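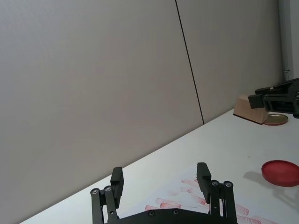 When Nasrin Abbasi rented her first room in Fembridge, the landlord gave her a key, a mailbox and a list of rules. The rule about cooking was written at the bottom in pencil: no strong smells after nine in the evening. She was twenty-four, she had come to study accounting, and she had brought in her suitcase a bag of dried limes from her mother.

"I thought, what is a strong smell?" she told me. "For me the limes are not strong. For me the carpet was strong."

I met her in July, in the back kitchen of Kermani, the small restaurant she now owns with her cousin Bijan Salehi. It was four in the afternoon and the rice was already in water. The dining room has 6 tables and a long bench at the window, where people wait for takeout and read the newspapers that Bijan refuses to throw away.

Dried limes are a simple product. The fruit is boiled in salt water and left in the sun until it becomes hard and light, and when you shake one you can hear the seeds. The color can go from pale brown to almost black. In soup and stew they give a sourness that fresh lime cannot give, a little bitter and a little like smoke, although no fire has touched them. Many cooks break them with a spoon before they go in the pot. Bijan makes two holes in each one with a fork and removes the seeds, and he and Nasrin have had the same argument about it for years.

"She says the seeds give character," he said. "The seeds give bitterness. The customer does not come here to be punished."

For a long time the limes were difficult to find in this part of the country. People carried them in luggage, or asked a relative to send a box. Then a wholesaler in Nomeswood began to bring them in for its own customers. Feng-yi Chang, who was buying for the company in those years, had never tasted one. She ordered a single sack because three shop owners had asked her in the same month, and she kept one lime in her desk drawer to understand what it was.

"It made my whole desk smell," she said. "After one week I began to like it. I put it in tea."

That first sack was gone before she had time to decide on a price for the second. Last year the company sold 435 sacks, and part of them went to people with no family connection to the food at all. One of these is Elba Saavedra, a baker, who grinds the skin to powder and uses it in a shortbread. I ate two pieces standing up in her shop. The taste comes late, when you have already finished chewing, and it stays for a good while.

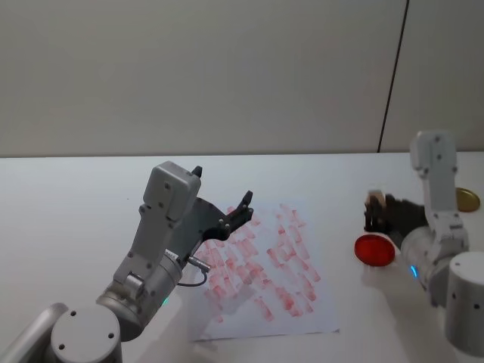 She gave me also the advice that I now follow at home. Buy the pale ones if you want to grind them, and the dark ones for stew. Take out every seed before grinding. Keep the powder in a closed jar and make only a little, for it loses its force in roughly 2 months.

Not everyone is happy with the success. Sepehr Mohammadi has sold dry goods in Haltura, the old market street, since before Nasrin was born, and he complains that the limes are now picked too early and dried too fast. He opened one for me with his thumbs. The inside should be dark and sticky, he explained, and this one was like paper. He opened another, and that one he liked better, so he wrapped it in a napkin and told me to put it in lamb.

I asked Nasrin if she still buys from him. She does, for the restaurant's own stew, and pays more for it. For the lunch soup she uses the sacks from Nomeswood. Her mother, on her visits, tastes both and says that both are fine, and then opens her suitcase and takes out her own.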